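Saturday Brain, Weekday Hands: Notes From Our Robot Club

7/6/19

I have been promising a proper update on the robotics club for so long that my sister has stopped asking, so get yourself a coffee and settle in, this one rambles a bit. We are well into our tabletop task now and everybody has opinions about it (me more than most).
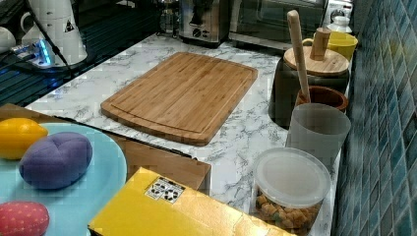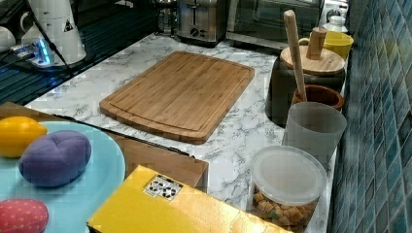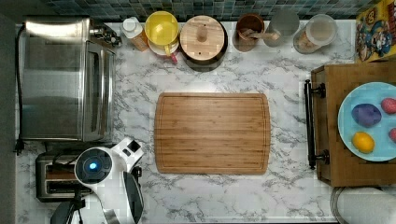

What I really want to write about is how hard it is to write a task down. Our challenge this season is "put the fruit on the board," and when I first typed that sentence into our shared notes I thought I was finished for the evening! Five words and an article, what could go wrong? Then one of the students asked me which fruit, and another asked whether the fruit had to stay on the board, and a third wanted to know if touching the groove counted as being on it. I had never once thought about the groove. It's that shallow channel that runs around the edge of the bamboo board, there to catch juice, and for a person it might as well not exist. For our rulebook it became a page and a half. We finally agreed that anything resting inside the groove is a full score, anything sitting across it is half, and anything outside it is nothing, and I still get emails about that.

The fruit itself was another long conversation. We have a lemon and a strawberry and a purple one that half the club calls a plum and the other half calls a fig, and I have given up trying to settle it. In the notes it's just "purple." I did worry that would cause trouble, but the students took to it right away and now they say things like "purple went great, lemon was a disaster," and I find I talk that way at home too.

For anybody new here, we are a small club, the kind that runs on snacks and borrowed tools. We started with two simple wheeled kits and a lot of masking tape on the floor, and this is our first season with anything that picks things up. I'm not an engineer. I taught middle school science for years and I know how to keep a lab notebook and how to get eleven-year-olds to wear safety glasses, and those two skills have carried me a surprisingly long way. The older students know far more about the code than I do, and they are very patient when I ask the same question for the third time.

We work in two groups, and after plenty of grumbling they picked names. One is Broson and the other is Hasine. I have asked where those came from and received two completely different explanations from each group, so I can't help you there. Broson likes to plan everything out on paper first. They draw the counter, they draw the board, they argue about the approach angle, and then with maybe a quarter of the session left they try it. Hasine tries it straight away and then tries it again. I keep expecting one way to win out over the other, and so far their scores have stayed so close that I've stopped making predictions.

We log every attempt, and that was my one firm rule from the start. You write down which piece, where it started, what you expected and what you got, even if what you got was embarrassing. As of our last meeting the log stands at 889 attempts, with 165 of those scored as full successes. I know that doesn't sound like much when you put the two numbers side by side! One of the parents winced when I read them out. But the early pages are almost nothing but misses, and when you leaf through to the later ones the full scores start turning up in little clusters, and I get a bit sentimental about it, I'm afraid.

Most of the misses back in May came down to where the arm stopped before closing. It would come down beside the piece and shut on thin air, very politely, and then carry its handful of nothing over to the board and set it down. The students loved this. Somebody started applauding each time and it caught on. The fix, when it came, was a dull one: the height in the program had been measured from the counter and nobody had allowed for the plate. One of the quieter students in Hasine spotted it by reading back through the log, and I did not say "I told you so" about the notebooks, but I certainly thought it the whole drive home.

We also had a spell of making our own spare parts. There is a Dremel in the club toolbox and it gets used for far too many things. We trimmed a bracket with it, we shaped some practice blocks, and we spent a whole session sanding the edges of those blocks because they kept catching on sleeves. The blocks are nice enough, but everyone prefers working with the fruit. A block is a block whichever way up it lands, and the fruit feels like a real chore you might want done for you.

Coming up, we have the Fülöp meet, a friendly afternoon where 8 clubs bring their table tasks and try out each other's. Our slot is long enough for 4 runs per group, so the students have to decide which pieces to go for and in what order. Broson has already filled a sheet of paper with arrows. Hasine says they'll see how they feel on the day. I'm bringing sandwiches, and if your kid is coming along with us, please send a water bottle with their name on it and a sweater, as that hall gets chilly by late afternoon.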